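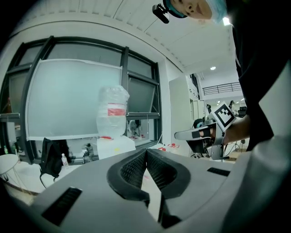 Gallwood leaning whiteboard

Big pale board, white frame. No drilling - just lean it. Fine in front of a window or against any solid wall. Wall clips sold seperately, pack of 4.

In the box
Board, 3 pens, cloth, rubber feet for the bottom edge. Feet go on first please.

Good to know
Wipes clean with a dry cloth. Spray once a month if you use it daily. Not for outdoors. Keep bags and bottles away from the foot of it, they get kicked and so does the board.

Delivery
Zaltberg depot, usually 6 working days. Two people to carry, its awkward on stairs. Over 1,372 sold so far.

Trade orders - ask for Sølve Rønning, mornings best.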